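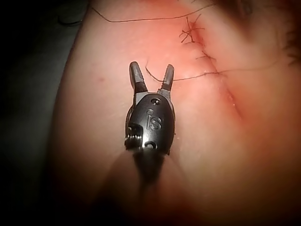

Open Tuesday at the Duan workshop, Skumness

67 shares | 8 comments

The bus to Skumness drops you at the wrong end of the industrial estate, and the sign for Duan is on the side of the building you reach last. I got there at ten past six and had missed the safety talk, so I was given it again on my own, standing up, next to the bins.

Most of the benches were clocks and guitar pedals. I'd come for Petico, the stitching robot four of the members have been building since last May, partly in the workshop and partly in somebody's spare room. It has taken over the bench by the kettle. Tea is now made in the corridor.

The wrist camera feeds a screen on the wall, and at that distance the jaws look enormous: two grey fingers with fine teeth on the inner edges, spread in a V, and the letters "is" standing up out of the metal below them. The upper part of the cut has its knots, with tails sticking out every way like a badly trimmed hedge. Lower down there are no knots to be seen. Knots, I was told, are what ate the winter. Driving a needle along an arc is arithmetic, but thread has opinions, and a long piece of it lay right behind the jaws while we talked about cable tension.

The money so far comes to £400, most of it on motors from Closano, who sent the wrong ones and then the right ones and never asked for the first lot back. Those are in a biscuit tin marked NOT THESE.

I had a turn on the hand controls. The left one is stiff and the right one isn't, and you are meant to allow for it. I did not allow for it.

Doors open at six, and bring your own mug.

Share this | 8 comments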